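The Basket and the Shelf: speaker notes
Shop corner session, early years play afternoon, 2023-10-19

Slides are loaded. Handout is on the chairs. Start when the tea queue thins, or five minutes after that.
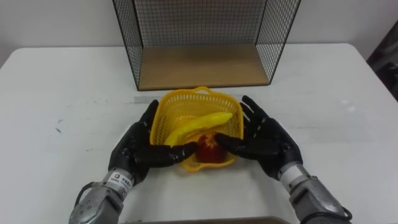
Good afternoon. I've been asked to speak for 40 minutes about pretend fruit, and I'd like you to know that I had to cut material.

(Wait. If no laugh, move on briskly and do not try the melon line.)

Who has a shop corner at the moment? Hands up. And who has one where the till still shuts? Fewer hands, as always. We'll come to tills, though you may not like it.

FIRST PART: THE BASKET

Begin with the basket, as the children do. You can put out a till, a set of scales and a painted awning that took you most of half term, and they will walk past all of it and pick up the basket. Then they'll put something in it and carry it to the other end of the room. That's the whole game for the first few weeks, and it's a good one.

What I look for in a basket:

A handle that swings out of the way. A fixed one looks charming and stops a small child getting two hands in.

Sides with holes. You can see what's in there without tipping it out, crumbs fall through, and it rinses under a tap. Wicker is lovelier. I have picked raisins out of wicker with a hairgrip and I won't be doing it again.

Room for a few things at once and no more. A big basket gets sat in. Then it's a boat, and you've lost your shop.

Colour: a bright one, and I've stopped apologising to the tasteful. Beige baskets on beige shelves photograph beautifully and get left there.

(Pass round the Jandis basket and the cheap one. Ask for both back. Say it twice.)

SECOND PART: WHAT GOES IN IT

An apple and a banana. You can run a shop for a fortnight on an apple and a banana.

The banana is the better teacher. It won't sit flat. It lies across the basket at a slant, whichever way you drop it, and whatever goes in next has to fit round it. The apple rolls up against it and stays put, or rolls off and has to be chased under the radiator. There is a good deal of early maths in that and you needn't say a word.

The apple is the two-handed one. Watch the little ones with it. They'll snatch a banana in one fist, but a round thing of a decent size gets both hands, fingers underneath, often with the tongue out. Don't rush over to help. If you must do something, hold the basket still.

We bought the Clarken market crate in May, a proper splurge. Lots of fruit, lots of veg, a fish for some reason. Within a week most of it was on the carpet and the children were arguing over the banana. I packed the rest away and put out 3 pieces at a time. Peace, more or less. The fish is in my desk.

(If asked about real fruit: yes, for a morning, and then eat it. Do not tell the pear story, there may be people with biscuits.)

THIRD PART: THE SHELF

My plea is for a small open one, on a table, against a plain wall.

Wire mesh with a wooden base does nicely. You can see through the sides, so two children can shop at once and glare at each other. You can hang price labels on the mesh with pegs. The wooden bottom matters more than you'd think, as anything round on bare wire wobbles and settles in the gaps, and you'll hear about it.

Leave a good stretch of bare table in front. That's where the basket goes down while the serious decisions are made. I used to fill that bit with a cloth, a vase and a laminated welcome sign. I had made a very attractive shop with nowhere to put the shopping.

On tables: mine at home base is white and has scuffs that no product on the market will shift. I've made my peace with it. A table without marks belongs to a room without children, or to the Holanda catalogue.

(Take a sip of water. Check time. Should be at 25 minutes; will be at 32.)

FOURTH PART: PUTTING IT BACK

Tidying is the second half of the game, so run it as one. The shop is closing. Everything out of the basket, back on the shelf, basket last. One child is the shopkeeper and is allowed to be bossy, and there is never any shortage of applicants.

I keep a note of what goes missing. Over the years it has come to around 504 pieces of pretend food across all our rooms, mostly peas. The Flutell peas come loose from the pod. I raise this with no bitterness.

TILLS

Right. Take it away for a month and see if anybody asks. Mine didn't. They used a shoe, and the shoe beeped.

Questions. Repeat each one aloud for the back row. Collect both baskets before anyone leaves.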